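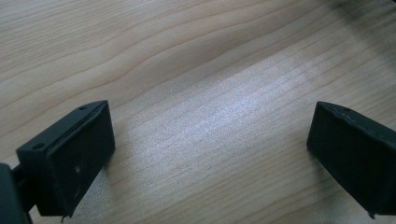 Photo: Ayana Kassa

6 June 2018, equipment room notebook

OK, writing this down while it's still in my head, and so whoever opens up tomorrow doesn't redo it all (please don't redo it all).

Got through the first batch of helmets for August camp. The Yilma shells are in good shape apart from scuffs. Chin straps are another story! The old snaps have gone stiff and you really have to lean on them with a thumb, which a freshman with gloves on is never going to do. I swapped four sets over to the Enetti straps and they click in nicely, but they run long, so tell the kids to pull the slack from the back before the front or the cup ends up sideways.

Helmet 1478 is the odd one. It leaks air from the crown bladder, slowly. I pumped it before lunch and it was soft again by the time I'd finished the shoulder pads. Tried a new valve, same thing. Tagged it red and put it on the top shelf, so don't issue it, even if a linebacker begs.

Pads: the Sesureo ones need new elastic under the arms, nearly every pair. I started with the big sizes because the linemen check in first. The lacing is fine. I did one pair with the wide elastic and it bunched up under the plate, so go with the narrow stuff in the blue tin.

Cleat testing with the Wondis studs was kind of a letdown. I was hoping they'd hold better on the practice field's soft corner by the visitors' bench, and to me they feel the same as what we've got. Twisted one out by hand after a few cuts, too. Might be my threads and not their studs (the test shoe is ancient), so I want to try again on a newer pair before I say no.

Ordered 100 mouthguards and a box of 1000 of the little helmet screws, which sounds nuts until you've watched the washers roll under the dryer all season.

Still to do: face mask clips, the kicking tee with the chewed edge, and somebody find the good valve needle. I had it at lunch. Ayana, if it's in your jacket again, I'm not mad, just put it back in the drawer.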